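Module 4 handout: Working practice at the manipulation bench
Edem Fiadzo
Revised May

These notes go with the fourth lecture and the two bench sessions that follow it. They replace the shorter sheet from last year. The sections on guarding and on risk assessment forms have been moved to Module 5, so don't look for them here.

4.1 What counts as a rule and what counts as practice

Three kinds of instruction apply in the lab and students often mix them up.

Law is what the university has to comply with as an employer and as a user of machinery. You will not be tested on the wording, but you must know that it exists and that it applies to research equipment as well as to factory equipment.

Standards are documents written by people in the field which set out an accepted way of meeting a requirement. ISO 10218 covers industrial robots, and ISO/TS 15066 deals with people and robots sharing a space. Read the scope section first in any standard. It tells you whether the document covers your case at all, and a surprising number of coursework answers quote a clause from a standard that does not.

Local practice is what we have agreed among ourselves. Most of this handout is local practice. It can be changed, and it has been, usually after somebody wasted an afternoon. Changes go through Edileuza Sales, who keeps the master copy.

4.2 Before power on

Sign the bench log. Write the time, your name and the name of the program you intend to run.

Check that the emergency stop is within reach of the person who will be watching, and press it once to confirm that the controller reports it. Release it only when everybody is outside the marked area.

Load the bench profile. Do not carry on with whatever profile the last group left in place. The bench profile limits joint speed and gripping force, and the values are printed on the card inside the controller door. If the card and the screen disagree, stop and ask.

Look along the whole cable run. Cables must not cross the area the arm sweeps through. A loop that is safe in one posture can catch in another, so look at it again after the first slow move.

Tie back hair, remove lanyards, roll loose sleeves.

4.3 Roles

Two people at least. One operates, one watches. The watcher has a hand near the stop and does nothing else: no typing, no phone, no notes. If you want to swap, stop the arm, say so out loud, and wait for an answer before you move.

Visitors stand behind the line. A visitor who wants to try something becomes an operator and needs the induction first.

4.4 Objects and surfaces

Use the agreed set of test objects where you can. Results from one group can then be compared with those of another, and the gripping limits have already been checked against them. If you bring your own object, record its size, mass and material in the log before it goes on the table.

Nothing goes on the table that could break into sharp pieces or spill. Keep cups and bottles off the bench altogether.

Clean the surface with the dry cloth first. Grease changes the friction and spoils other people's data.

4.5 Naming runs

Each run has a number, taken in order from the log. Never reuse one, even for a run that you stopped after a second. Run 538 appears twice in the Zavenden set and we still cannot say which of the two recordings belongs to the published plot. The Florurus group has since dropped both.

A stopped run is still a run. Enter it, with the reason. "Stopped by watcher, finger close to cable" is a good entry. "Error" is a poor one.

4.6 Contact tasks

Pushing, turning and lifting small objects with a multi-fingered hand need more care than moving through free space. The fingers are close together, they overlap one another, and the pinch points are hard to see from where you are standing.

Draw or tape a target mark on the table before you begin, and decide what counts as inside it. Write the decision down. "More than half" and "wholly inside" give very different success rates for the same set of trials. 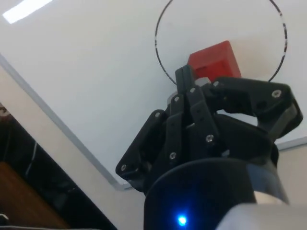
Issue 3, page 7

A hand-drawn circle like the one round the red cube is acceptable for practice runs. It is uneven, so for assessed work use the printed template. Notice too how the cube sits tilted, with a fingertip against a lower corner. Your success rule should say what happens to a tilted object. Is it in the circle, or only over it? Decide before the first trial.

The view from the wrist is useful for judging contact, but the hand itself hides much of the table and it must never be your only view. The watcher uses their own eyes.

Never reach in to straighten an object while the arm is powered. Stop, wait for the controller to confirm, then reach in. This applies even when the fingers are still, as a paused program can resume.

4.7 Hours and inspection

The finger joints are inspected every 400 hours of running and the wrist bearing every 2000. The full service is at 3000 and is done by Alhassan at the Kiltdale workshop, so the hand is away while it happens. Plan project work with that in mind. The running total is on the front page of the log.

Check the visible screws at the start of each session. If one is loose, do not tighten it yourself. Tag the hand out and report it.

4.8 Finishing

Open the fingers, send the arm to its rest position, press the stop, then switch off at the controller – in that order. Put the test objects back in their tray. Complete the log, including the time.

Preparation for the bench session

Read the scope and definitions of ISO 10218 part 1. Write a success rule for placing a cube inside a circle, in no more than four sentences, and bring it on paper. We will swap rules between pairs and try to find a case that each one fails to cover.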